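Re: [racks] Drying gloves and other black items on tubular frames
From: Cường Đàm
Date: 10th September

Aleksandra Nowicki wrote:
> The Clustholm frame I set up in February has now lost paint in 2 places,
> both on the inside of a bend. Before I touch it up: does anyone hang
> worn cloth directly on the tube, or do you use clips throughout?
> Also, what do you do with gloves? Mine end up on the floor.

Directly on the tube, for anything knitted or already frayed. A clip puts the whole load on a small area of fabric, and once an edge has begun to tear the clip will extend it. Gather the sound part of the cloth, put the gathered part against the bend, and let the ragged edge hang free. Do not hang it by the ragged edge.

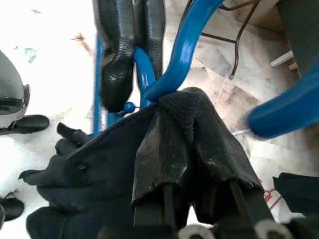

Torn black cloth at the curve of the blue tube, black glove further left.

Paint loss on the inside of a bend is usually grit in the fabric. Shake the item out first and lift it clear when taking it down. Dragging it along the tube does the damage. I had the same wear on an older Gorkum frame and stopped it by wiping the bends with a damp cloth once a week. For touching up, degrease, sand lightly, apply two thin coats and leave overnight between them. I used Pimel 702, which is a plain gloss enamel. It takes longer to harden than the tin states, so hang nothing on the repaired spot for several days.

Gloves: use the short stubs if your frame has them. The small round knob at the end keeps a cuff from sliding off. Cuff up, fingers down is fine for a glove that is only airing. For a washed glove, reverse it, or the water collects in the fingertips. Keep gloves away from anything rubbery, as black rubber can mark a light lining.

As to the floor, the problem is mostly one of color and height. Small black items are easy to lose beside a rack and they get stepped on. I keep a low stool next to it as the landing place for whatever comes off.

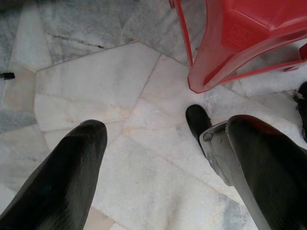 A plastic one is preferable to wood for this, as damp fabric does it no harm. If the top has a recessed panel, dry the recess afterward. On marble or other polished tile check that the feet are clean, because grit under a foot will scratch the floor when the stool is pushed.

Lò asked off-list about tube diameter. I have not measured mine and will post it when I have the calipers back.

Cường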